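FOR IMMEDIATE RELEASE

Skelton Puts Its House Rules for Robot Handling in Writing, and Anyone Can Use Them

Hi, I'm Rosalía Figueroa, and I get to write the press releases at Skelton, so you'll have to put up with me for a page or two. Today we're publishing the Likton Handling Code, a plain-English set of good practice rules for people who work next to robot arms that pick up everyday stuff. Bottles, cans, bags of snacks, the kind of things you'd find on any break room counter. It's free, it's 18 pages long, and I read every one of them on my own couch without needing a dictionary (okay, I looked up "compliance" once, because engineers mean something different by it).

The code covers work where a person and an arm share a counter and the objects aren't bolted down or lined up in a tray. There are plenty of big, serious safety standards for industrial robots already, and we follow the ones that apply to us. Ours sits underneath those. It's about the Tuesday-morning questions: how close can I stand, who's allowed to reach in, what do we do when a bottle tips over? 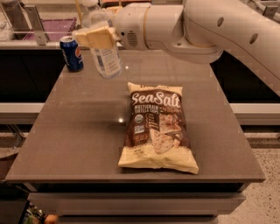 Skelton Shared Workspace Practice Team

I want to tell you how this started, because it wasn't in a meeting. Last February two of our operators got into a real argument over a bottle on its side. One of them wanted to reach in and stand it back up. The other said hands off until the arm was stopped and parked. They were both careful people and they'd both been trained by us! They'd just been trained in different months by different folks, and we had never written the answer down. So Marcelino Iglesias, our practice lead, went home and typed up the first five rules that night. Those five are still the opening page, and they've hardly changed.

Rule one says the person at the stop button has no other job. No phone, no note taking, no helping out with the objects. I didn't love this one at first, as I'm the person who always wants to help, but I've done a few turns at the button now and I get it. Your mind wanders the second you pick up a pen.

Rule two is the bottle rule. If something falls, rolls or lands where it wasn't expected, it stays there until the operator either lets the arm deal with it or calls a stop. If it's a stop, everybody waits for the operator to say "clear" out loud before a hand goes over the counter. A nod doesn't count. We tried nods for a week and people were nodding at all kinds of things.

Rule three is about liquids. Containers with anything in them get their caps checked before the session, and if you find a leak you stop, wipe down the surface and the gripper pads, and write it up. Opened cans stay out of the work area unless the test plan names them.

Rule four covers soft packaging, and it's the one I get asked about most. A bag of chips doesn't hold its shape like a can does, so the code asks teams to set a grip force limit for bags separately and to begin each new kind of bag at the low end of it. Reusing the number from your bottles is a no-no. Crinkly bags also get swapped out when a seal starts to go, and you log the swap, so that whoever reads the results next month knows it wasn't the same bag all day.

Rule five is the log itself. One line per stop: what was on the counter, who called it, what happened next. That's all. Our old form had a whole second sheet and I'm sorry to say people were "saving it for later."

Before we let the code out of the building, we tried it out at Likton, our test site, and then our friends at Valcárcel were kind enough to run it with their own crew, which had never met ours. Between the two sites we collected 644 log lines. Marcelino read all of them (he says it was a long Saturday) and made nine changes to the draft. The biggest one is about handovers. The first version said the outgoing operator should brief the incoming one, and left it there. Now it spells out that the arm is stopped during the handover, that both people look at the counter together, and that the new operator says back what's on it and where.

Another change I'm fond of is a small one. We used to say "keep the work area tidy," which means something different to every person alive. The new wording asks you to decide before the session which items belong on the counter, write them on the card, and treat anything else as a reason to pause. Things stored nearby are fine as long as they're outside the arm's marked reach.
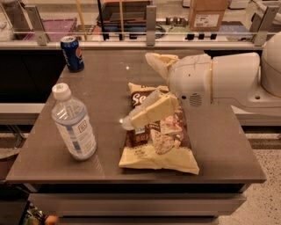 Tuva Söderlund would go further than we did on rule four, and told us that a force limit for bags is only worth having if it's checked at the start of every shift, with the result written next to the operator's name, and that "once per kind of bag" will let a worn pad slip by for weeks.

We think she has a point. The current text asks for a check with each new kind of bag and after any pad change, and we went back and forth on making it a shift-by-shift thing. Smaller teams told us they'd skip it if it took too long. For now it's listed as a recommended step, with a short method in the back pages, and we'll be looking at it again for the next edition. If you've got logs that would help us decide, please send them over. Messy ones are welcome.

A few practical bits. You don't need to own our equipment to use the code, and there's no badge or certificate to buy. You can copy it, cut the parts that don't fit your setup, and put your own name on the cover. We only ask that you keep the "clear" rule in one piece, out-loud part included. And please don't treat it as a replacement for your own risk assessment or for whatever standards and laws apply where you are. It says so on page one and I'm saying it here too.

Worncombe is hosting the first open walk-through, where you can run through all five rules at a counter with an arm on it and take a turn at the stop button. Ermira Berisha is leading that session, and she'd like people to bring their own site rules along, even if they're scribbled on the back of something. Doors open at 9 a.m. and there'll be coffee, served in a different room (see rule three).

For copies of the Likton Handling Code, a spot at the walk-through, or a chat with Marcelino about handovers, contact me, Rosalía Figueroa, at the Skelton press desk. I answer faster in the mornings.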